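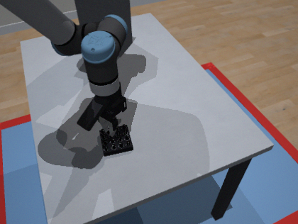 Getting there

I should say up front that I don't like big churches. I grew up in one, I left it at nineteen, and I've spent most of my adult life in congregations where the pastor also unlocks the building. So when a reader wrote to ask if I would go to the November open house at Horobets Fellowship and report back, I said yes and then put it off twice.

Horobets sits on the north side of Clistov, past the feed store, where the road gets wide for no reason I could see. The new auditorium seats 2,626. I know this because it's on the sign, and on the welcome card, and because the man who gave us the tour mentioned it before we'd left the lobby. I'd have liked to hear how many of those seats are filled on an ordinary week. I asked and was told that "it varies a lot by season." I'm sure it does.

The tour was Bohdan Kushnir's. He is the pastor for connection, a title I had to have repeated, and he was kind to us from start to finish. He waited for the slow walkers. When a woman in our group started to cry in the prayer room he stopped talking and let her, and he didn't turn it into a lesson. I want that on the record before I get to the rest.

The rest is mostly about Plorska.

What they mean by Plorska

Plorska is the name of the discipleship course every new member is expected to take. It runs two years. You get a workbook, a group leader, and something called a growth map, where you mark yourself each month on prayer, giving, service and "teachability." Your leader marks you too, and then you sit down and talk about the difference.

I have read the first workbook all the way through. A lot of it is fine. The chapter on the Psalms is better than fine, and whoever wrote it has prayed through a bad year. But I kept getting stuck on that last column. Teachable by whom? If I disagree with my leader about a verse, and my leader marks me down for it, the sheet has no line where I get to mark the leader.

I put this to Kushnir in the hallway. He said the map is a conversation starter and that no one is ever disciplined over a number. I believe he believes that. I also noticed that leaders of groups are picked from people who "finished their map well," which is the wording on page 137, and I read it back to him. He said he'd have to look at it in context. The context is a page about picking leaders.

Maybe I'm being unfair. Small churches keep score as well. We just do it in the parking lot, with no workbook, and the person being scored never gets to see the sheet. A friend of mine was frozen out of a church of sixty people over a remark about infant baptism and to this day can't get anyone to say it happened. At least at Horobets there'd be paper.
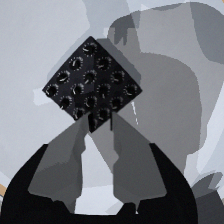 The question time

After lunch (soup, good bread, no complaints) we were taken back to the auditorium for questions. I counted on softballs and mostly got them. Where do the kids go during the sermon, is there a group for widowers, do you have to dress up.

Then Lesego Moodley, who was sitting a row ahead of me and had come down from Skirholm with her sister, asked who the elders answer to. She asked it plainly and she stayed on her feet while she waited.

The answer took a long while. We heard that the elders answer to God, to Scripture, and to one another. We heard that the church is part of a network of like-minded churches. We heard that the books are looked over every year. She asked if members vote on elders. They don't. She asked if members could remove one. There was some looking back and forth on the platform, and then Kushnir said, "Not directly, no." I was grateful to him for giving a short answer.

I talked with her by the coats afterward. Her old church in Skirholm had a vote for everything, carpet included, and it split anyway. She wasn't trying to catch anyone out, she said. She might still join. She wanted to know what she'd be joining.

Would I go back?

I went back once already, for an evening service, and sat near the aisle. There were maybe 200 of us in that huge room. The preaching was on Jonah and it was careful and a bit long. They sang one hymn I hadn't heard since my grandmother's funeral, all the verses, and I had to stop singing partway through the third.

So I can't tell you the place is hollow, which is what I half expected to write. I'm still not persuaded by Plorska, and I wouldn't sign the member agreement as it stands, mainly because of section four, where you promise to bring any concern about a leader to that same leader first. I wrote to the church office asking if there are exceptions. I've had a friendly note saying my question was passed along. If a fuller reply comes I'll add it here.

Several of you have asked for the wording of section four. I don't want to post their document without permission, but they gave copies to anyone who asked at the welcome desk, and I expect they'd give you one too.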